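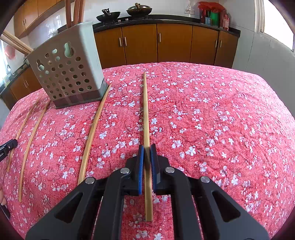
Chopsticks and a plastic utensil holder on a flowered bedspread, with a kitchen behind.

PLESBERG - Households in Plesberg can drop off old wooden and bamboo chopsticks at the public library through the end of January, as part of a collection run by Virberg, a small woodworking shop on Ninh Street.

The shop turns used chopsticks into trivets, drawer dividers and small shelves. It took in over 900 pairs last winter, mostly from restaurants, and this year wanted to try home kitchens.

"Restaurants give us the same stick over and over," said Sheldon Chan, who owns the shop. "At home people have all kinds. Long ones for frying, short ones from a kid's lunch box, ones that lost their partner years ago. That makes the sorting slower, but the boards look better."

Chan is asking people to go through their utensil holders and drawers before they come in. His instructions, printed on a sheet at the library desk, are short. Empty the holder onto a towel or an old cloth, match up what can be matched, and keep the pairs you cook with. Anything warped, split or single can go in the bag.

Lacquered, plastic and metal chopsticks are not accepted. Neither are skewers, which Chan said turned up in large numbers last year and had to be picked out by hand. Bamboo spatulas and wooden spoons are fine if the handle is straight.

Chopsticks should be washed in hot soapy water and left to dry overnight before they are bagged. Sticks with black spots should be thrown out, he said, and so should any that still smell sour after washing.

The library put the bin inside the front entrance, next to the book return. Colleen Friesen, the branch manager, said a few people had asked whether they could also leave the holders themselves. The answer is no, but the library has a table where clean kitchen containers can be left for someone else to take.

Friesen said she cleaned out her own kitchen the weekend before the bin arrived and found chopsticks in three different places, including the drawer with the batteries.

"I had two I really use, and I kept those," she said. "The others went in a bread bag and I walked them over."

The library will also host a free evening session on looking after wood and bamboo utensils, starting at 6:30 p.m. in the downstairs meeting room. Chan will show how to sand a rough tip and how to oil a wooden spoon, and will bring two of the finished boards. There are 4 workbenches, so people will take turns. Registration is at the front desk.

Much of the advice is about drying. Chan said the most common problem he sees is a dark, soft end on sticks that have been put away damp in a closed jar. He recommends a holder with holes in the sides or the bottom, and suggests standing the sticks with the eating ends up. The holder needs washing too. Food and dust collect at the bottom, he said, and a bottle brush gets into the corners better than a sponge.

He also tells people to keep the holder a little away from the stove. Heat from a burner can dry out one side of a stick and bend it, and grease settles on everything within reach of a frying pan.

Long cooking chopsticks get the hardest use and should be replaced first, Chan said. He keeps two pairs by the stove, one for raw meat and one for everything else, with a band of blue thread tied on the raw meat pair.

Once the sticks reach the shop they are washed again, dried in a low oven and sorted by length. They are then glued side by side, pressed and trimmed. A trivet uses fewer sticks than most people guess, Chan said, but a shelf can take 600. The glue needs a full day in the press before the board can be cut.

Some of the work will stay in town. The library has asked for a set of dividers for its craft cupboard, and the Grullana, a lunch place two doors down from the shop, has ordered trivets for its tables. The rest will be sold at the shop, with prices starting at $14 for a small trivet.

Virberg has set a goal of 400 pairs from homes. Friesen said the bin was emptied for the first time after nine days and was close to full, although part of that was a shoebox of paper-wrapped takeout chopsticks that had never been opened. Those were set aside and offered to the senior lunch program.

Chan would like people to check for those as well. Unused pairs still in their sleeves can be handed to staff at the desk, separate from the bin.

The bin can be reached whenever the library is open. Larger bags can be taken straight to the shop on Ninh Street, where the side door is open from 8 a.m. to noon.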